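About Motine

Motine cleans and reconditions small refrigerators. We take in mini fridges, thermoelectric coolers and compact beverage cabinets from dorms, hotels, offices and private homes, clean them inside and out, replace the parts that wear, and return or resell them. We do not handle full-size kitchen refrigerators or anything with a water line.

The company was started by Shobha Poduval and Deming Qin, who had both worked in housekeeping at the Baumgart, a residential hotel with 238 rooms and a small fridge in every one. The fridges were wiped down between guests and replaced when they began to smell. Most of the ones thrown out still cooled properly. Shobha and Deming bought 14 of them, cleaned them over one June and sold them all to students. The Baumgart became our first regular customer the following year and still is.

What we do

Every unit gets the same treatment. It is unplugged and left open until it reaches room temperature. Shelves and racks that come out are washed in the sink with dish soap. The cabinet is cleaned by hand with a damp cloth and a baking soda solution, starting at the top of the back wall and working down.

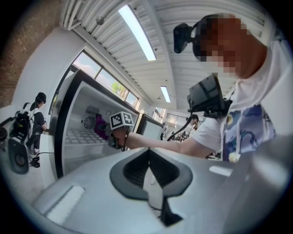 We don't use bleach or scented sprays inside a cabinet. Both leave a smell that plastic holds for weeks, and customers notice it in their food. If a cabinet still smells after two cleanings, we leave it open for several days with a tray of charcoal and check it again.

Fan grilles are brushed and then wiped. We don't spray liquid at them. On models with a fan inside the cabinet, dust on the grille is the most common reason for poor cooling that we see, and owners can take care of it themselves with a soft brush and the power off.

Doors take the longest. The liner has ridges and pockets where spills collect, and the gasket has folds that have to be opened with a finger and wiped a few inches at a time. A gasket that stays flattened after cleaning is replaced.
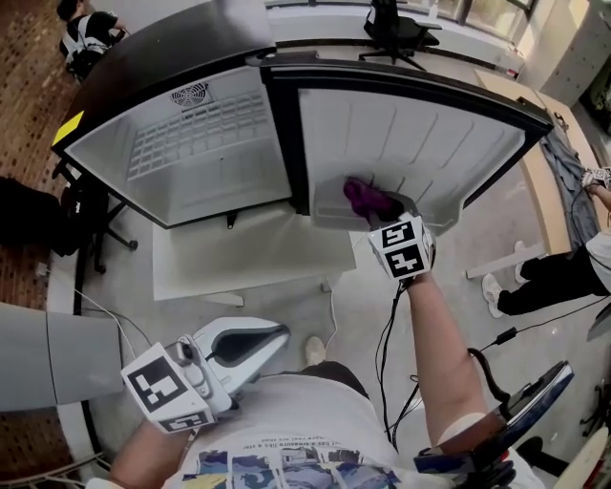

Wiping the lower part of the door liner on a compact fridge.

After cleaning, each fridge runs overnight with a thermometer inside. Units that don't hold their temperature go to the repair bench or are taken apart for shelves, hinges and feet. We keep a stock of used shelves and can often match one if you send us the measurements.

Who we are

Shobha Poduval runs the workshop. Deming Qin handles pickups, deliveries and hotel accounts. Yuxi Ding does electrical testing and fan replacement. Haruto Hattori looks after parts and the used shelf stock. Qianru Fang answers the phone and email and schedules the work.

We clean some 2,000 units a year. Our workshop is on the ground floor of the Dedemwood building, with a loading door at the back. Drop-off is open from 9 a.m. to 4 p.m. Please empty the fridge and tape the door shut before you bring it in.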